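Home News Workshop Projects Events Contact

Zarville shared workshop takes its hand-held gripper outdoors

July 14, 2025

If you have walked past the bench by the back window at the Zarville workshop any time since December, you have probably seen Nesma Ezzat hunched over something with magenta pads on it. I've been meaning to write about it for months, and now I finally have a good excuse, because the thing has left the building!

It's a gripper you carry around by hand. Two fingers, a camera looking out over them, and a grip you squeeze to open and close. You pick things up with it the way you would with a pair of kitchen tongs, the camera records what the fingers are doing, and later on the recordings get used to teach an arm to make the same moves. The arm is still in pieces on a shelf (more on that in a minute). The hand-held part is what Nesma calls Cutotis, a name she came up with on a train and won't explain to me.

I tagged along for the first outdoor session, mostly to carry bags and drink coffee. The job of the day was desk stuff: a computer mouse and a mouse pad, on a round slatted patio table. It sounds like the easiest thing in the world, and I said so, and I was handed the gripper.

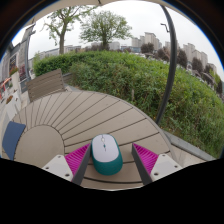
My trouble is that I grab at things. With your own fingers you fix a bad approach without noticing, but with two stiff plates out in front of you every little tilt of the wrist turns into a big swing at the tips. A mouse is a mean shape for this, all curves, and if you close on it too high it wants to squirt out forward like a bar of soap. Nesma's advice was to come in low, line the fingers up on both sides first, stop, and then squeeze. The stopping part is what I kept skipping. She also wants people to move at a normal human speed, so you can't creep up on it either.

The pads are the part that took most of the spring. They're ribbed and they're meant to give a little, so they wrap around whatever they are holding. The first ones were too stiff and the next ones were so soft they folded over on themselves. The ones on there now are version 9, and I can tell you that versions one through eight live in a coffee can under the bench, because I knocked it over once and spent a while on my knees picking up magenta bits. Why magenta? It was the spool she had. By now everybody likes it and I don't think she'd be allowed to change.

For the mounting blocks she went through a similar dance. Too thin and they flexed, and then the fingers didn't meet where they were supposed to. She redrew them over a weekend, fatter at the base, and printed the new ones on the old Van Wijk machine in the corner, the one that squeals on the first layer and then behaves itself for the rest of the night. (If you use that printer, please put the scraper back on its hook. I am asking nicely.)

Anyway, why go outside at all? Indoors, everything she had recorded was on the same bench, with the same lights and the same gray wall behind it. She ran her early tests on those recordings with a small practice arm at a friend's place, and it did fine until somebody opened the blinds. So now the plan is to take the gripper to as many different tables as she can get invited to. Kitchens, porches, a library if they'll have us. Slats are good, she says, and so are patterned tablecloths, and hedges, and gray skies, and everything else that makes the background busy. I had never heard anybody be so pleased about an overcast day.

We worked out a routine pretty quickly. One person sets the mouse down somewhere, at whatever angle, and moves the pad now and then too, so that it isn't always the same trip. The other person does the pick and the carry and sets it down. Then you swap before your forearm gets tired, because a tired forearm makes wobbly recordings and you end up throwing them out.

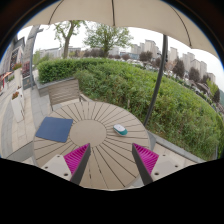 She now has 2,868 recordings on the drive, counting everything since the bench days, and 718 of those are from outdoors. She throws out more than you'd expect. A pick that starts with the gripper already halfway there goes in the trash, and so does anything where you change your mind in the middle. I asked whether my soap-bar attempts counted for anything and she said she'd keep a few in a separate folder, which I am choosing to take as a compliment.

There's a lot still to sort out. The grip is too big for small hands, and she'd like to make a second size. The cable runs down the wrong side if you're left-handed. The software that lines up the video with how far the fingers are open came from Farkeo, and it works, but it takes its sweet time, so you only find out in the evening that a whole batch was no good. One of our members is trying to rig up a quick check you could run on a laptop right there at the table. I saw a version of it and it's ugly and it works, so fingers crossed.

And then there's the arm. It has all its joints and most of its wiring, and the wrist plate that will hold the same two fingers has been cut and drilled. What it doesn't have is a working elbow. The motor that came with the kit hums and sits there. A replacement is on order, and until it shows up the arm is mostly a place where people hang their jackets. Nesma would love to have it picking up that mouse by December, on the bench first and then on a table it hasn't seen before. She said "by December" twice, so I wrote it down.

If you'd like to help out, you don't need to know anything about robots. I didn't! You need one working hand and some patience. Each session takes three people, two to swap off and one to keep an eye on the drive, and the sign-up sheet is on the board next to the laser cutter. If you have a table with an interesting top that we could come and bother for an afternoon, put that on the sheet too, with a phone number we can read. Glass tops are especially wanted, as we have none so far. Bring a hat if it's outdoors.

Small objects are welcome as well. There's a box for them under the sign-up sheet, and so far it has a tape measure, two salt shakers and a rubber duck in it. Nothing sharp, and nothing you want back before winter. Write your name on it with masking tape if you care about it.

I'm going back for the next session myself, and I've been practicing at home with the salad tongs and a potato.

Related items
Laser cutter back in service after lens swap
Sewing corner gets a second machine
Filament shelf: what's free to use and what isn't
Open evening for new members
How we fixed the dust collector (again)

Contact the workshop | © 2025 Zarville Shared Workshop | Back to top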